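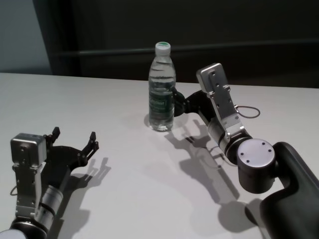 Bottled water, green label, white cap.

Home List archive Threads Search Help
4 min read
3 shares 2 replies

Subject: Re: [dilta-walk] Water at the checkpoints

Hammad Butt wrote:

> Before we book anything for next year, can we settle the water?
> The invoice shows 2,477 half-litre bottles for the two routes.
> We had a van full of empties on Thursday that the tip would only
> take as trade waste, and a good number of them still had water
> in. I would like to go over to refills at every checkpoint and
> make people carry their own bottle.
>
> Two worries. One is Skurville, where there is no tap. The other
> is the people who turn up without anything to drink from,
> whatever we put in the joining notes.
>
> Can those of you who ran checkpoints say what you think before
> I reply to the supplier? They want an answer by December if we
> are to get the same price.
>
> Hammad

Hammad,

I ran the Skurville checkpoint for both routes, so I will start with that one.

You are right that there is no tap. The one on the outside of the pavilion was capped when they redid the changing rooms. The nearest is at the farm on the Dilta road, and Mrs Mladenović has let us fill from it before. It is mains water, on their own meter, and we should pay her for it this time. The track from the farm is fine for a car with a trailer but I would not take a van up it after rain.

We would need containers. The ones in the store are the old 25 litre jerrycans and four of them smell of something, so please don't count on those. Varkar hire out a 100 litre tank on legs with two push taps at the front. I used one at the school fair and it was all right. The taps are slow. If eight people arrive together, as they do off the hill, there will be a queue, and I would want two tanks there instead of one. They have to be filled where they stand or pumped across, as you can't lift one with water in it.

On quantities, I don't think the bottle figure tells us much. People took one, drank half and put it down, then took another at the next stop. On the long route they do 27 miles and most of them already carry a bladder or a couple of bottles. Those walkers were pouring our bottles into their own, which took them longer than a tap would have. The short route is where you see people with nothing in their hands.

For the ones who arrive without a bottle, I would do this:

- Put it on the kit list as required, next to the waterproof and the whistle, and check it at registration along with the rest.
- Keep one case of bottled water at the start and sell it at the price we pay. Anyone who forgot can buy one and refill it all day.
- Keep a few sealed bottles in each first aid box. I would not want to give that up. If somebody is sitting on the verge feeling faint it is much quicker to hand them a bottle.

So that is still some bottles, but a few cases where we now have a pallet.

Cups came up last time this was discussed. I am against them. We had paper ones the year the route went past the quarry and I was picking them out of the hedge the following week. If people want squash they can have it in their own bottle.

Cleaning needs a name against it. Varkar send the tanks out rinsed, but their sheet says to sterilise before use, with tablets, and then flush through. That is an evening job for two people and it has to be done the night before, not a week before. I can do it at mine if someone brings the tanks over. I have a hose on the kitchen supply that is rated for drinking water. Please don't use a garden hose, the water tastes of it.

Last thing, the weather. It was cold this year and we still got through a lot. Two years ago, when it was hot, the checkpoint before the long climb ran dry at 2pm with 19 walkers still to come through, and somebody had to drive round from the start with what was left. With tanks we can't shift spare stock between checkpoints so easily - a case of bottles goes in anyone's boot. I would keep two full jerrycans (new ones) in the sweep car to cover that.

If you need something to tell the supplier, I would ask for a price on ten cases and see what they say. They may not want to deliver that few, in which case the cash and carry will do.

I can ring Mrs Mladenović at the weekend unless you would prefer to do it yourself. Does anyone still have the key for the gate at the bottom of her track? It is not on the hook.

Reply to list Reply to sender Previous Next in thread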